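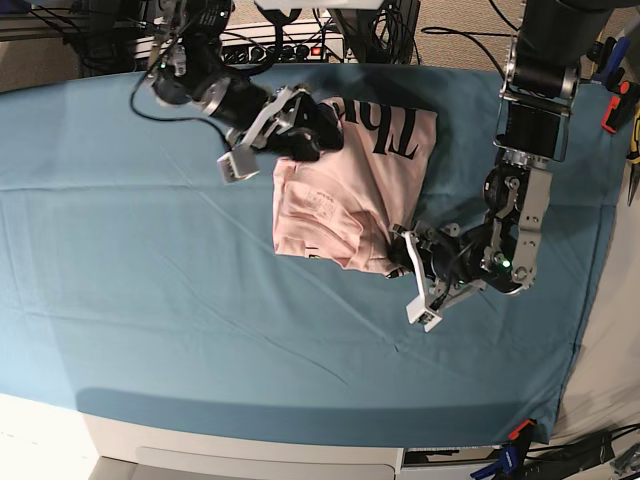 2019-04-08
Rudell Textile Workshop, garment bench
Subject: folding method for printed T-shirts, second series

The second series of folding work was opened this morning. The purpose is to settle one method for the short-sleeved shirts in the Tambunan lot before the written procedure goes to Clondska. The first series, closed in March, dealt with plain shirts only and left the question of printed fronts open.

Bench preparation. The teal cloth remains on the bench for this series. It is smooth and shows pale lint well, and the lighter shirts are easy to see against it. The cloth is to be pulled flat before each shirt. A ridge under the garment was the cause of two crooked folds in the March record, and those entries have been marked.

Pale pink shirt, large black lettering. This shirt was entered as item 101. The jersey is light and creases softly. When the shirt is bunched, the lettering disappears into the folds and only "Thr" can be read, upside down from the front of the bench. Colleagues should therefore identify shirts by item number and should not rely on the wording of the print. The small label print on the garment is a darker pink on pink and is of little use at a glance.

Method as tried:
Lay the shirt face down, collar away from the folder.
Bring each side in to a line 11 cm from the center.
Turn the sleeves back along the body.
Fold the hem up to the collar in two equal turns.
Press with the flat of the hand. No iron.

Remarks. The hem of item 101 rolls. Left alone, it will run diagonally across the bundle and spoil the lower edge, so it must be straightened by the corners before the last turn. The upper corner near the lettering should be held while this is done. The printed area is stiffer than the surrounding fabric and prefers to bend at the edge of the letters — the side folds should be placed clear of it where the size of the shirt allows.

Item 102 is the same cut without a print. It took the March method with no change and will serve as the comparison piece.

Storage. Folded shirts go to the Rurkarum shelving, print upward, heaviest fabrics at the bottom. The full lot is 800 shirts and the lower shelves will not hold them at the present stack height. Shelf spacing to be measured before delivery.

Outstanding:
Whether the 11 cm line suits the larger sizes.
A correction to the procedure sheet, which still shows the sleeves folded first.
Replacement lint roller for the bench drawer.
Item 101 to be refolded after a night on the shelf and the crease at the lettering compared with today's note.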